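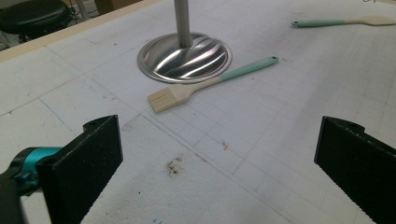 Speaker notes / Student projects

Slide 2. Let it sit a moment. Someone will ask about the stain on the table. Move on.

Start with the goal: pick up the pastry brush by its green handle, put it somewhere useful. The club gave itself until March. Pause for the laugh, if there is one.

Why the brush is a rotten first object -- it lies on a slant, the handle is round at the end, and it's parked right beside a shiny steel base that throws reflections all over the place. Xiong's team wanted foam cubes. They were outvoted.

Mention the ridges on the finger's inner edge. Hrvoje Milošević has views on ridges; he gets 2 minutes, no more.

Numbers: 3,835 grasps logged, 17 students, 6 of whom label data without being bribed. Don't read the spreadsheet aloud like last time at Devholm.

Grid lines: handy for putting things back in the same spot. Pencil-like marks: less handy, they clutter the grid.

Next up, the Fulton demo. Check the clicker batteries.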